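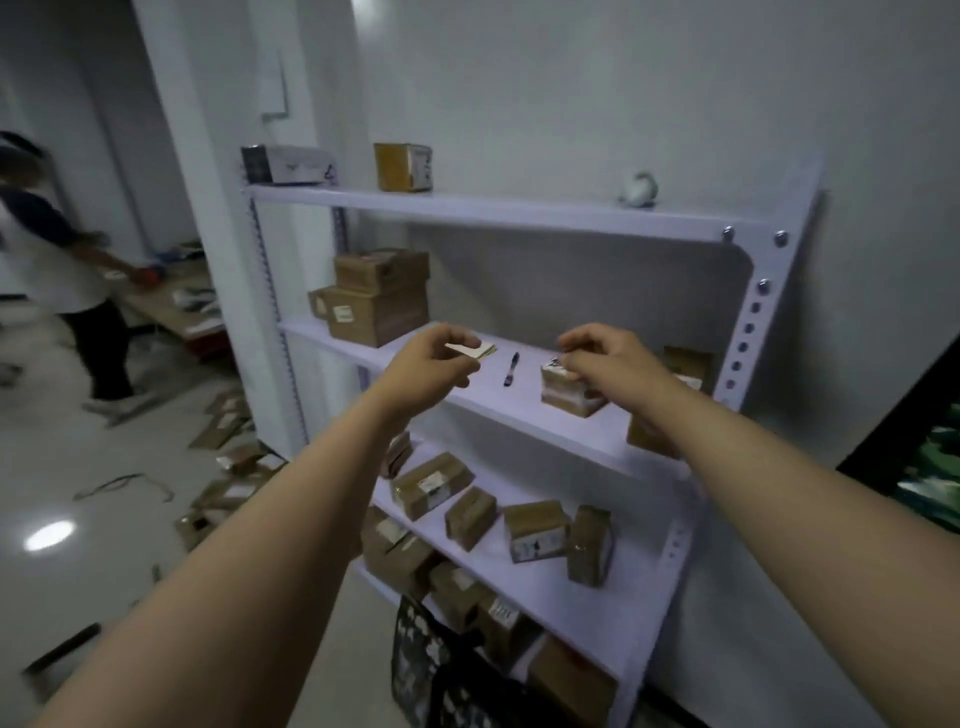 **When an old friend stops writing back**

A reader in Cedurton wrote to us in January about a friend she'd had since third grade. They had shared a room at college and lived 2 streets apart for years. Then the friend moved 600 miles away to Skiltolov, and the calls got shorter. By fall there were none.

She wanted to know if she should keep trying. She had sent 3 messages and a birthday card and heard nothing.

We put the question in last month's issue and got 70 replies. Most of you said to write once more, keep it short, and ask for nothing. Several said to leave it alone. One man from Deten said he had been the one who went quiet. He was out of work at the time and didn't want to talk about it. His friend kept sending a line every few months, and after a year he answered.

Our reader has decided to send a letter this spring. She says she won't bring up the missed calls.

Next month's question is about lending money to a brother or sister. Send your replies to the Scanlon office or drop them in the box by the front door.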